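In Defence of the Plain Wall

I've lived in my flat for 20 years and in all that time I have painted the sitting room 5 times. Sage, then a sort of mustard, then a white that looked pink after tea, then sage again (I know), and finally, this July, a dull grey-blue that the tin called Vinow Dusk. And then I stopped. I haven't put anything back up. The pictures are in the hall cupboard, the shelf is at my sister's, and I love it in there more than I ever have.

You wouldn't believe how much this bothers people. My neighbour Elias Jaber came round for a coffee and stood in the doorway asking when I was going to finish. I said I'd finished. He looked at the long wall behind the sofa as though it owed him money and told me about a shop called Delimley where they do a whole gallery set, frames and all, for £625. Six hundred and twenty-five pounds! For pictures of somebody else's holiday! 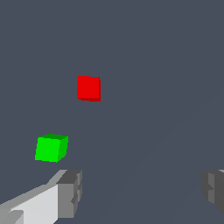
Doesn't a bare room feel cold to live in?
Mine feels calmer, and I think the warmth comes from the lamps, the rug and whoever's sitting on the sofa. If yours feels chilly, change the bulbs before you buy anything to hang.

I do understand where the worry comes from. My mum's front room had 53 plates on the walls, and she dusted every one of them with a sock. Visitors said how homely it was, and it was, but I remember being told not to run, not to lean, not to bounce a ball within a mile of the place. Half of that room belonged to the plates. She'd have been horrified by mine, and she'd have turned up with a plate.

What gets me is the idea that an empty bit of wall is a job you haven't got round to. The magazines are terrible for it. There's always a "dead corner" that needs waking up with a fern, or a Bakalis mirror, or one of those ladders you hang blankets on. Why does it need waking up? I've got a corner with nothing in it and in the late afternoon the sun comes across it, and I sit there with my toast and watch it move. I wouldn't swap that for a ladder.

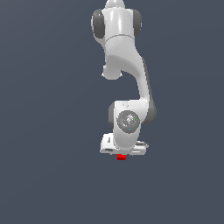 Colour is where I'd spend the effort, if you've got any to spend. People are scared of the darker, greyer blues because they think they'll swallow the room, and in a crowded one I suppose they might. With nothing fighting it, though, a flat slate blue does something lovely to whatever is in front of it, and anything white stands out a treat. My old cream jug has never had so much attention. I moved it onto the side table by itself and two separate people have asked if it's new.

Hérvé at work (Hervé Jacquet, sorry, I always put the accents in the wrong place) says I'm just getting old and can't be bothered with a spirit level. There may be something in that. He has a neon Lollix sign over his telly, so I'm not taking lessons from him.

Anyway, Elias has been back since and brought me a calendar. It's on the fridge.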